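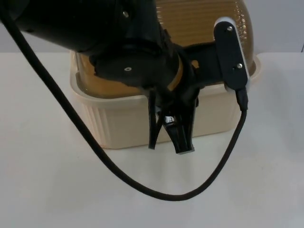 Bread box with a dome lid: crusts go soft, crumbs collect in the seam

Posted by Zewditu Teshome, 23 Aug 2019

Hello everyone! I finally gave in and got a bread box after years of keeping loaves in a knotted bag on top of the fridge. Mine is plastic, cream on the bottom with one of those amber see-through lids that are ribbed all the way across, and I love the look of it (my mother had one very much like it when I was small). But I bake on weekends, and by the second morning the crust on my loaf has gone leathery, even though the inside is still lovely. I also can't seem to get the crumbs out of the place where the lid sits down into the base. Am I meant to leave the lid open a bit? And what do you all wash these with? I don't want to cloud the plastic.
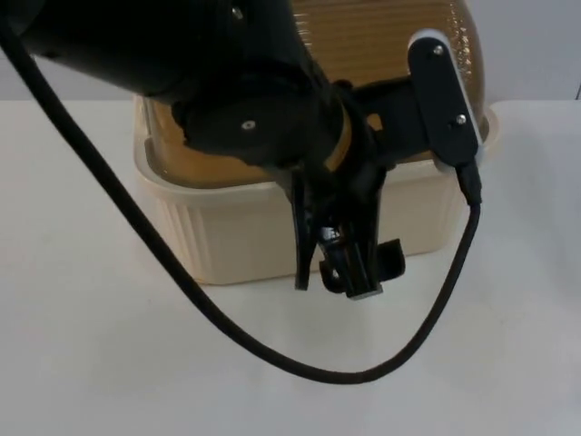 The cream base, on the white table.

Gönül Altıntaş

Zewditu, welcome to the club! I have had a plastic bread box for so long that my kids fight over who gets it when I go. The soft crust is just the moisture from the loaf with nowhere to go, and you will get it worst if the bread goes in while it's still even a little warm. I bake in the evening and leave mine on a rack all night with a dish towel over it, and it goes in the box after breakfast. After that I stand it cut side down on a folded cotton napkin, and I change the napkin every day or so when I remember. In July, when our kitchen gets sticky, I also prop the lid with a wooden spoon for an hour after supper. You do lose a bit of softness inside that way, so see what you like. If the crust still goes leathery on you, 12 minutes in a 350 oven brings it back nicely, though you'll want to eat it that day.

Kadir Ateş

I just keep mine in the freezer, sliced. Never had a problem. Toaster does the rest.

Ataberk Uysal

Gönül covered the crust better than I could, so I'll stick to the cleaning, which I have strong feelings about because I ruined one of these. It was a Drevent box, a present from my aunt, and I went at the lid with a scouring pad and some kitchen powder. It was dull from then on and I felt terrible every time she visited. 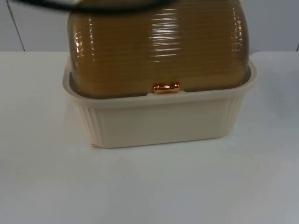
Washing one properly takes me ten minutes now, and I do it whenever a loaf is finished and the box is empty anyway. Lift the lid off and tap the base upside down over the sink before any water goes near it, or the crumbs turn to paste. Use warm water (not hot), a drop of ordinary dish soap and a soft cloth. On a lid with fine horizontal ridges like these, wipe side to side along them, and use an old toothbrush for the line where it drops inside the wide rim. The same brush does the upright grooves at the front corners of the base. Then dry it all with a towel and leave the two pieces apart until the next loaf is ready. Good luck, and tell us how the next crust comes out!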